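# Teaching an arm to hold a shoe, and whether I should bother

4/3/23

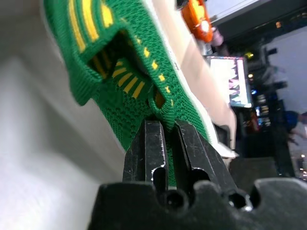
*Green knit between the two fingers. The wear on the metal is real, the grip is debatable.*

I've been putting off writing this one because I wanted to have an opinion first. I now have about half of one.

The arm lives at the shared workshop in Daltville. Alper Uçar talked me into the project last August, over a very bad coffee, on the grounds that "soft stuff is the interesting part." Rigid blocks are solved, he reckons. I reckon rigid blocks are solved in videos. Mine still dropped one in three for most of the spring.

Anyway, soft stuff. The knit gives way as soon as you squeeze it, so the gap you measured a second ago isn't the gap any more. With a block, the motor current jumps when you make contact and you stop. With knit the current creeps up, and there's no obvious place to say "that's it, you've got it." I set the threshold by feel and then changed it 12 times in one evening. I don't have a principled number. I have the last one I typed.

The code that's running is called Sullimum, which is Alper's name for it and I've stopped asking. It takes the wrist camera view and guesses where to pinch. It likes bold edges. Give it yellow on green and it gets very sure of itself, and I can't tell yet if it has learned anything about fabric or if it just enjoys stripes. My test for that is a plain grey sock, and so far I'd call the sock ahead.

Score for the week: 42 tries, and I'm counting a grasp only if it's still held after 5 seconds in the air. Lachlan Merrick thinks that's harsh. He also thinks 23 out of 42 is "better than half," and I can't argue with the arithmetic. I can argue with anyone who'd want a machine in their house that puts the shoes away slightly more often than it doesn't.

Money so far is $560, my share, mostly servos and a power supply that I bought twice. The fingers are second-hand and already scuffed down to bare metal in spots. I keep meaning to try rubber pads on the inside faces. Alper says pads will hide the real problem. He may be right, but I'd quite like to hide it for a weekend and see how that feels.

Still on the list:

- pads, over Alper's objections
- log the current properly instead of squinting at it
- the grey sock, again
- move the arm back a bit, it clouted the bench on a fast return

If anyone has a grip threshold for knit that they arrived at by some method, send it over.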